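We use cookies to remember your settings and count visits. By staying on this page you accept this. Manage choices | OK

Packing table, before and during the Belstead move

Quick notes from the packing week, mostly for the Koutsoukos lot who asked how we wrap things. Captions written in a rush, sorry. Will tidy them later, probably won't.

Background for anyone new -- the Belstead store closed in June and everything in it had to go over to the Timano building. Ceramics, lamps, a stupid amount of glass, the old Fellon catalogs. The inventory said 3,406 pieces. We had 551 flat boxes, two tape guns that worked and one that didn't.

Nothing fancy in how we did it. Paper down first, then the object, then more paper, then box. Brown paper for the outside and for covering tables, white tissue for anything touching a glaze. Bubble wrap only for glass and only with tissue under it, it leaves those little circles on old varnish if you forget it in a warm room.

A few notes that go with the gallery, in no order:

Table covering. One big sheet if you can get it. Small sheets overlap and the overlaps catch on everything -- foot rings, lamp cords, your sleeve. We pulled straight off the wide roll and tore against a ruler the first day, then gave up on the ruler. Edges came out wobbly. Fine. Change the sheet when it gets grit on it, dont shake it out over the boxes.

Weight of paper. We tried the thin stuff from the office supply place and it tore by lunchtime. The heavier matte one holds up much better, and you can write on it with a wax pencil. Used sheets went into box bottoms, crumpled, so not much was wasted.

Bowls. Nest them with paper between every one, five to a stack at most. Then the stack goes in on its side. People always want to lay bowls flat, they crack that way when the box gets dropped even a little.

Plates on edge. Same reason.

Lamps. Shade off, bulb out, cord in a loose figure eight with paper tape. No rubber bands!! They melt onto the cord over a summer and you never get it off.

Glass stoppers. Wrap seperately, then tape the little parcel to the wrapped bottle so the two stay together. We got to the Timano end last time with a whole box of stoppers and a lot of guessing.

Catalogs. Spine down, small boxes only. A large box full of catalogs is a back injury.

Labels. Top and one long side. Room, shelf, then the box number. The first batch only had them on top, so once stacked you couldn't read any of it and had to lift down four boxes to find one. Redid the lot on the landing with a marker that was dying.

Tape. Paper tape on the boxes, H shape, top and bottom. Plastic tape is stronger but it pulls the face off the cardboard and we wanted to use these again for the Fellon loan.

OK, the table.

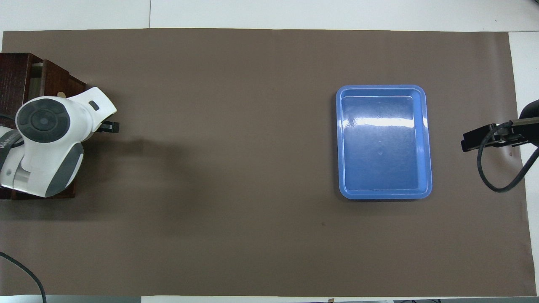
Posted by the Collections Assistant, Timano stores
15 Sep 2018

Brown paper down on the white table, one big sheet. Nearly covers the lot, only a bit of white left at the edges. You can see the edges aren't perfectly straight.

Same grade as the roll I was going on about, matte, not the shiny kind. Shiny is pretty but things slide on it, and round-bottomed pots slide the most. If you're ordering for your own move get the matte and get more than you think. We ran short on the last afternoon and ended up flattening out sheets from box bottoms.

One thing we'd do differently -- a second covered table just for finished parcels. Wrapped and unwrapped on the same sheet is how a saucer got left behind under a heap of tissue. Found it, no harm done. Also a bin for offcuts right by your feet, not across the room.

Boxes are all in at Timano now and most of the shelving is up. Unpacking goes slower than packing, every piece gets checked against the list as it comes out. Ceramics first, then glass, and the catalogs can wait, they're happy in their boxes.

If the Koutsoukos people want the label template, ask at the stores desk, its just a one page sheet. Wide roll supplier is on there as well, bottom left corner, in pencil.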